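Preguntas frecuentes sobre colchones: noches de prueba, garantías y otras promesas

Recibimos casi siempre las mismas dudas, y casi todas nacen de un anuncio. Respondemos lo que sabemos; cuando no lo sabemos, lo decimos.

¿La funda acolchada mejora el descanso?

Poco. El dibujo de las costuras se elige sobre todo para la tienda. Un colchón blanco acolchado con ribete gris oscuro puede llevar dentro casi cualquier cosa.
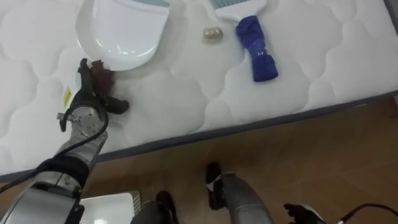
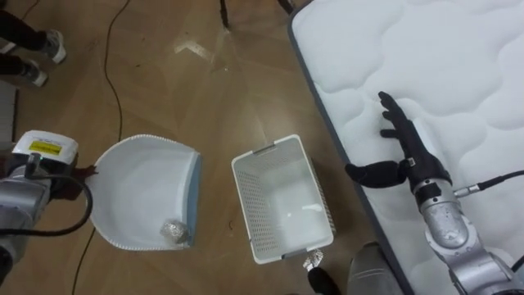
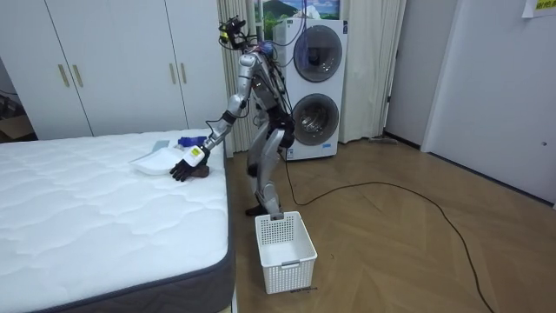 Pregunte por el núcleo: material, densidad y grosor de cada capa. Si el vendedor contesta con adjetivos, ya tiene media respuesta.

¿Qué significa «firmeza 3»?

Depende de quién lo escriba. No hay una escala común. Un 3 de Huler es bastante más duro que un 3 de Vik, y ninguna de las dos marcas explica cómo lo mide.

¿Las noches de prueba son gratis?

Lea la letra pequeña. Pilla cobra 64 euros por la recogida, un dato que aparece en las condiciones y no en la página del producto. Otras tiendas exigen el embalaje original, que a esas alturas suele estar en el contenedor – y ellas lo saben.

¿Merece la pena pagar más?

Hasta cierto punto. Jonatan Solheim, que lleva nuestra sección de consultas, comparó 2 modelos de Lendico separados por 245 euros. La ficha técnica solo cambiaba en la funda. Quizá haya algo más dentro, pero el fabricante no quiso aclararlo.

¿Hay que darle la vuelta?

Solo si tiene dos caras útiles. Muchos modelos actuales llevan una sola; en esos, gírelo de cabeza a pies cada pocos meses.

¿Cubre la garantía el hundimiento?

A partir de cierta profundidad, que fija el propio fabricante. Sverre Bråten nos escribió en noviembre: su reclamación fue rechazada por una mancha. La mancha no tenía relación con el hundimiento, pero la cláusula existía. Use protector desde la primera noche y guarde la factura.

¿Aceptan publicidad de marcas?

No. Tampoco colchones regalados.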